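Chapter 15. Shadows and Height Cues in Flight Simulator Scenery

Last updated: Monday, November 14, 2022

A pilot in the flare judges height mainly from the runway surface. Below 200 feet, terrain texture and object shadows carry most of the usable information in a visual display. This chapter covers how shadows are computed, stored and blended in the Undico renderer. Shadow density is held as an 8-bit value from 0 to 255.

15.1 Contact shadows

A contact shadow is the dark area where an object meets or nearly meets the ground. Without it, a parked aircraft seems to float above the apron. Soft edges are enough for the purpose. On a white tablecloth, the grey shadow beneath a wicker basket ties it to the cloth, while the faint one beside a small green ball in a gripper leaves open whether the ball touches the surface or is just above it. Landing gear near touchdown presents the same problem.
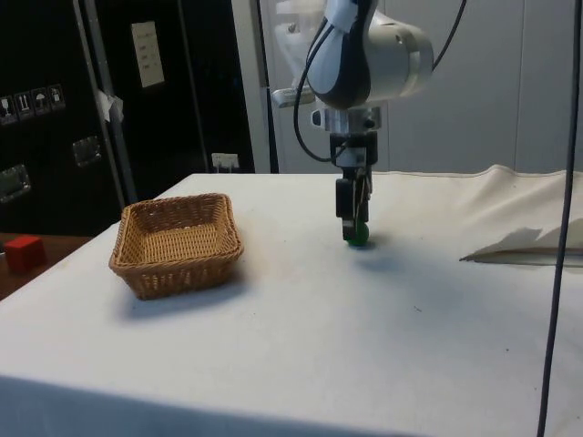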